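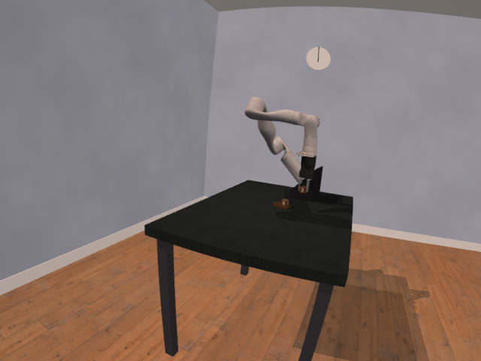 Caring for Wood Plank Floors and Painted Walls

Household Guidance from the Rarau Housing Office

Residents of Rarau and Flirudcombe are responsible for the routine cleaning of floors and walls inside their units. The following recommendations apply to sealed plank floors and to interior walls with a flat or eggshell finish. Waxed and oiled floors require different treatment and are covered on a separate sheet, available at the front desk.

Routine floor care

Sweep or vacuum at least twice a week, using a soft brush attachment. Always work in the direction of the planks. Grit is the chief cause of dull finishes, and most of it enters within a few steps of the door.

For damp mopping, add 10 milliliters of mild dish soap to 1000 milliliters of lukewarm water. Wring the mop until it no longer drips. Standing water should not remain on any seam between boards. Steam mops, vinegar and scouring powders are not permitted on floors maintained by the office. 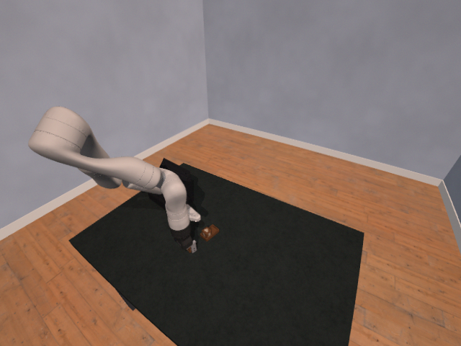
Black mat on a wood plank floor.

Mats and floor coverings

Mats should be lifted once a month and the floor beneath them swept and allowed to air. Rubber-backed mats may discolor some finishes; a felt or cotton underlay is preferred. Wood exposed to daylight changes shade over time, and a mat left in one position all year may leave an outline. Moving it a short distance each April will soften the difference.

Furniture legs should be fitted with felt pads. Replace pads when they become thin or collect grit. Heavy tables should be lifted by two people and never dragged.

Walls

Dust walls from the top down with a dry microfiber cloth wrapped around a broom head. Corners and the line where the wall meets the ceiling deserve particular attention. 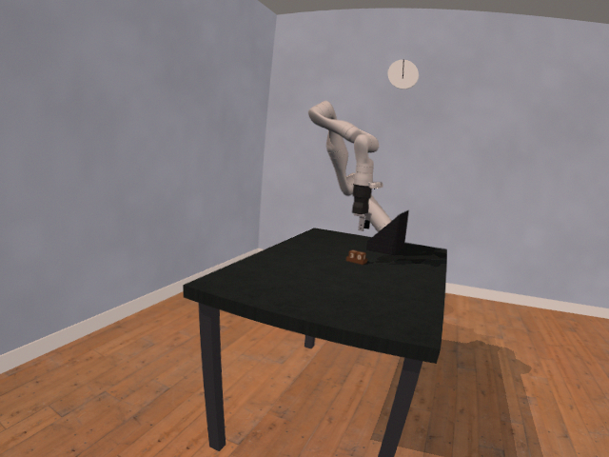 Marks on flat paint should first be treated with a dry white eraser. If the mark remains, dab it with a barely damp cloth and leave the area to dry for 30 minutes before judging the result. Rubbing flat paint will produce a shiny patch that can be corrected only by repainting. Touch-up paint may be requested from Oisín Tully in the maintenance office; please give the unit number and the name of the room.

Wall clocks and frames should be taken down twice a year and the wall behind them dusted. Check the hook for movement before rehanging.
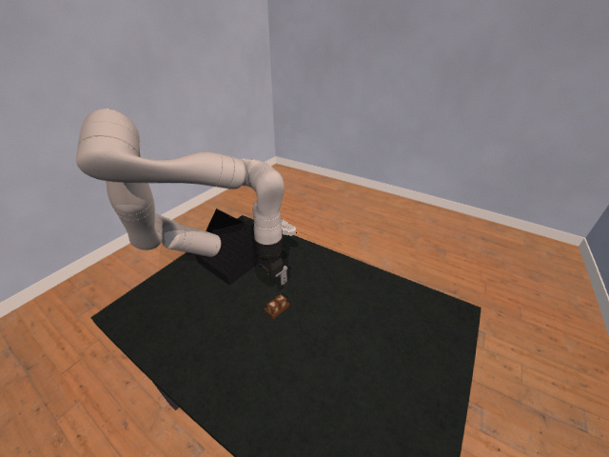 Plank flooring can be swept right up to the edge of a mat.

Scratches and loose boards

Fine scratches may be disguised with a matching wax stick, applied along the grain and buffed with a soft cloth. Deep gouges, lifted edges and boards that move underfoot should be reported on Form 77. Residents should not use nails or household glue on a loose board.

Questions concerning this sheet may be directed to Ibrahim Wike, Resident Services.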